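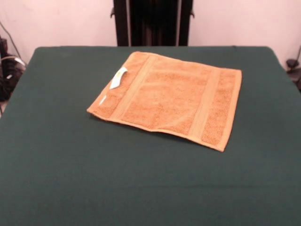
Folded towel on the green table, Cell 2.

Cell Technician, Towel Folding (full time)

Dritusholm Automation, Mimness site
Posted September 23, 2023

We are hiring one technician to look after Cell 2 at our Mimness site. Cell 2 is a tabletop robot cell that folds and handles towels. The job is keeping that one cell set up, calibrated and running. You will report to Lilla Vincze, who manages the cells at Mimness.

This is a hands-on job. You will spend most of the shift at the cell and the rest at a bench or writing in the maintenance log. You will not be asked to write control software, but you should be able to read a fault message and decide whether to clear it, fix something, or call someone.

What you will do

At the start of a shift:
Inspect the table cover. Pull it tight, smooth out creases and brush off lint.
Check that the table is on its floor marks and that the stands are locked.
Home the arm and run the short motion check.
Compare the camera view with the reference view and recalibrate if the two do not match.
Load the day's towels from the Amato rack and log the batch number.

During the shift:
Reset the towel between runs. Some runs start from a flat, folded towel and others from a dropped one. The run sheet says which.
Clear lint from the gripper fingers. Terry sheds a lot, and the finger pads lose grip when it builds up.
Watch for care labels getting pinched. A label between the fingers spoils the grasp and the run has to be marked.
Stop the cell when something sounds or looks wrong. You do not need permission to do this.

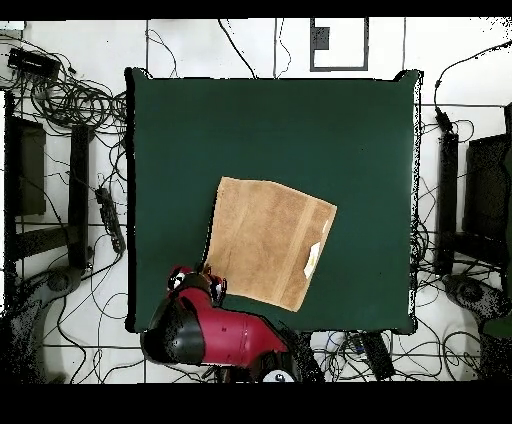

Cable work is a bigger part of the job than most applicants expect. Power and signal lines for the cell run across the floor, and you will be responsible for routing them, labeling both ends and replacing any with worn jackets. Lines must stay clear of the stand bases. The first project for the new technician is a full relabeling of the cell, to be done together with Lilla in the first month.

Scheduled service:
Finger pads are replaced every 300 run hours. Joint fasteners are checked with a torque driver at the same time. The table cover is changed whenever it is stained or will no longer lie flat. Spare parts are kept in the Redard cabinet, and you will do the reordering. There are 184 part numbers on the list now, and some of them belong to a cell we took apart in June, so the list needs cleaning up.

What we need from you

Two years of work maintaining machines of some kind. Robots, packaging lines, printers, sewing machines and lab equipment all count.
Comfort with hand tools, a multimeter and basic crimping.
Clear written notes. The next shift works from what you write in the log.
Patience with repeated work. A normal shift is 165 towel resets, and they need to be done the same way each time.
Able to stand for long stretches and to kneel on a tile floor to reach cables.

Useful but not required: experience with camera calibration, small arm repair, or textile handling. A two-year technical degree is welcome. We will train the right person on the arm itself — training takes three weeks and is paid at the full rate.

Hours and pay

The position is full time, 38 hours a week, on a fixed day shift. There is no night work. Once every other month you will be on call for one weekend, paid separately. Pay depends on experience and follows the Dritusholm technician scale, which we send to everyone invited to interview. Health coverage starts on the first day. Safety shoes and tools are provided.

How to apply

Send a resume and a short note, one page at most, to Lilla Vincze at the Mimness office. In the note, describe one machine you have kept running and one fault on it that took you a long time to find. Put reference number 376 in the subject line. We do not need a cover letter beyond that.

Interviews are held at the site and take half a day. You will meet the other technicians, see the cell run, and do a paid practical: change a set of finger pads, trace one cable from end to end and write the log entry for both. Please bring reading glasses if you use them, as the fasteners are small.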